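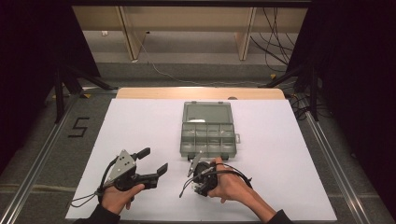 Two hand-held grippers over a white tabletop board.

Kalport Tide Tables

Daily high and low water times for the harbour at Kalport and the outer quay at Dritport, typed up from the printed almanacs and saved as plain CSV. The set starts in 2000. Maintained by Iara Henríquez.

Files

kalport.csv: one row per tide
dritport.csv: same layout, 2 columns fewer (no moon phase, no remarks)
gaps.txt: the 58 days with no reading

Columns

date: year, month, day
time: 24-hour clock, local winter time all year
height_m: metres above chart datum
type: H or L
moon: new, first, full or last, blank otherwise
remarks: copied as printed, spelling included

Known problems

Heights for Dritport are rounded to one decimal place before the August when the quay gauge was moved. Three pages of the Kalport almanac were water-stained and the figures on them were read twice by different people. Where the readings differed, the height is left blank and the time kept.

Summer time is not applied. Add an hour yourself if you need it.

Do not use these tables for navigation.

Changes

17 November 2025: corrected swapped H and L rows in dritport.csv, added gaps.txt.

Licence

Free to copy and reuse with credit. Send corrections with the page number of the almanac.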